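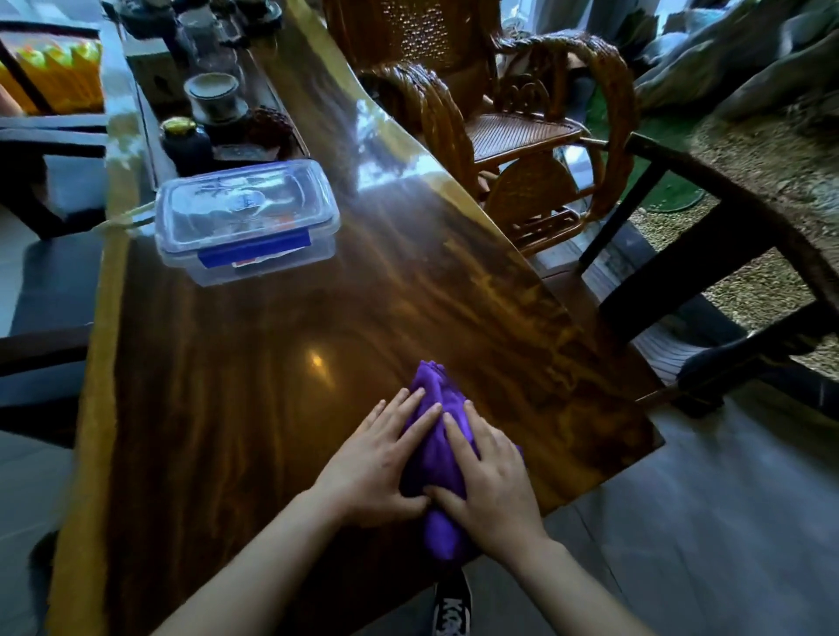

A purple cloth on a lacquered slab. Opinion, by Yesenia Grajales.

I have been to three homes this year where I was told not to put my glass down. Two of them had slab tables. You know the kind: one thick piece of tree with the wavy edge left on, finished so shiny you can check your teeth in it. The third was a piano, and I'll allow the piano.

The slab people have a routine with a cloth. There's a cloth for the table and a different cloth for everything else, and Lord help the guest who mixes them up. They press down with both hands and push along the grain, then they crouch to look at the window light on the wood, find a smear, and start over. I've watched a grown man do this while his soup got cold.

My question is what the table gets out of it. A lacquered top is sealed. You aren't feeding the wood, whatever it says on the bottle. You are rubbing the lacquer, and all the lacquer needs is to have the crumbs taken off and the sticky spots wiped with a damp rag. My brother-in-law paid $39 for a polish called Serkham that promises to "wake the grain." I tried it on half of my own table, which is plain and old, and left the other half alone. After a month I asked everyone who came to the house which side was which. They guessed about as well as you'd guess a coin.

I priced a slab myself last July, in a weak moment. The showroom in Hostdale wanted $1263 for one without legs. Legs were extra. The salesman ran his palm down the pale part along the edge and told me it would be "a conversation piece." I asked if you could put a hot pan on it. He said people generally use a trivet. I asked about homework, and he said people generally use a mat. By the end I had a picture of a table with so many things between it and my family that I couldn't see why we'd need the table.

To be fair to them, they are handsome. The dark swirls in the middle against that honey-colored edge are better than anything I own, and I understand wanting to look at it over coffee. I also notice that the slabs I like best are the ones with stuff on them. Tea things that never get put away, a plastic food box with the lid clipped down, somebody's cup. A table like that is doing a job. The bare ones with a single bowl in the center make me want to keep my coat on.

My grandmother's table came out of a boarding house and has 1912 penciled underneath, next to the name Pētersons. It has seven burn marks that I know the stories of and over a dozen I don't. She wiped it after supper with whatever rag was by the sink, one pass, and sat back down. It has held up fine.

So wipe the thing, sure. Once a day if you have kids. Use an old T-shirt. But if you are going at it before company comes and again after they leave, and you catch yourself listening for the sound of a glass being set down in the other room, I'd say you bought the wrong table. The Ukell thrift store takes furniture until four, and they have a good selection of scratched ones.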